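Receiving Yards Are a Poor Measure of a Receiver

The receiving yardage total remains the first number quoted for any wide receiver, in the CFL as in the American game. It is also one of the least informative numbers on the sheet. A total combines opportunity, scheme, field position, quarterback accuracy and individual skill, then assigns the sum to one player.

Consider the composition of a single completion. The ball travels some distance in the air and the receiver adds some distance on the ground. The standard box score does not separate the two. A hitch thrown at 4 yards and carried for 20 is recorded identically to a deep corner route caught on the sideline, although the skills involved overlap very little.
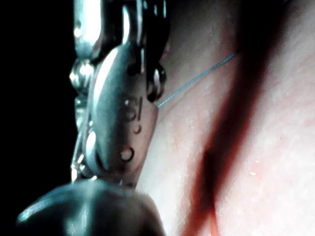
Opportunity is the larger problem. A receiver who runs 500 routes in a season will out-gain an equal player who runs 300, and the difference says more about the depth chart than about either man. Yards per route run corrects for this. The arithmetic is trivial and the inputs can be charted from ordinary game film, yet the figure seldom appears in a broadcast graphic.

The semi-pro clubs I follow show the distortion clearly. Wusberg throws from empty formations for most of the first half and its slot receiver leads the league table nearly every October. Motodard runs the ball on early downs and throws when it is behind. Its best outside receiver has never placed near the top in total yards. Per route, the Motodard player has been ahead for 2 seasons running. The all-star selectors, working from totals, have picked the slot receiver both times. 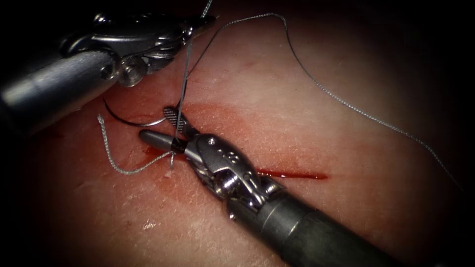
Should total yards be dropped from the record altogether?
They should be kept as a description of what occurred, listed beside routes run and targets, and given no weight alone in awards or contract discussions.

A common objection holds that playing time is itself earned, so that volume is evidence of quality. The point has some merit. Coaches do not leave poor receivers on the field indefinitely. But the argument supports routes run as a separate column. It does not justify folding playing time into a yardage figure and treating the product as a skill.
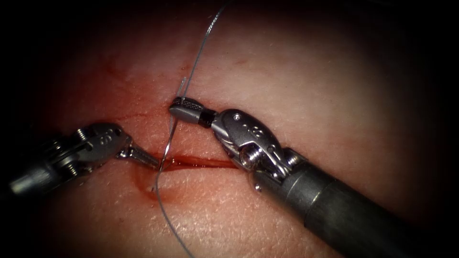 Yards per reception is sometimes offered as the remedy. It performs worse. The denominator excludes every target that was not caught, so a receiver who wins deep once and fails on nine other attempts carries an excellent average. Ovesen's field-side receiver led his division in this category while catching fewer than half the balls thrown to him.

The per-route measure has defects as well. It penalizes players assigned to clear-out routes, and it is unstable in small samples. Charting is also inconsistent: Najafi's staff count a receiver who stays in to block as having run no route, while others count every pass play on which he was on the field. Any league adopting the statistic would need a written definition before the season opens. 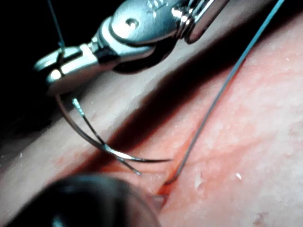
Those defects can be measured and stated. The defects of the raw total are larger and generally go unmentioned, partly out of habit and partly to preserve comparison with older records. Historical continuity is a reasonable aim for a record book. Selecting an all-star team is a different task, and the columns used for it should reflect that.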